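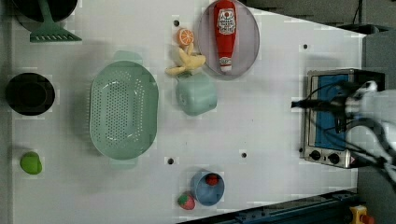 Femke Van der Linden
1 October 2019

Trivevo matched betting trial: progress report to Akande

We're well into the trial now and I'm delighted with how it's going! The bank started at 200 and stands at 1715 after settling everything up to last night, with two free bets still to use (both at Kodov, both on football). Commission is already taken off that figure.

The best part of the work so far has been the each-way offers. I was wary of them when we put the plan together, but the Jenix odds feed picks up price gaps much faster than I ever managed by hand, and most mornings I have the day's list ready before the first race is priced up. Checking the list takes roughly 5 minutes.

We did have a setback. Kodov limited one of our accounts after a run of early prices, so that account now only takes small stakes. I've moved it over to their weekly free bet club – slower money, but steady.

Staking rules are the same as agreed, and no single bet has gone over the cap. The qualifying losses are on a separate tab in the spreadsheet, as you asked.

Next up are the refund offers on the jump racing, which I can't wait to get into. I'd like your okay to open three more exchange accounts before the end of October.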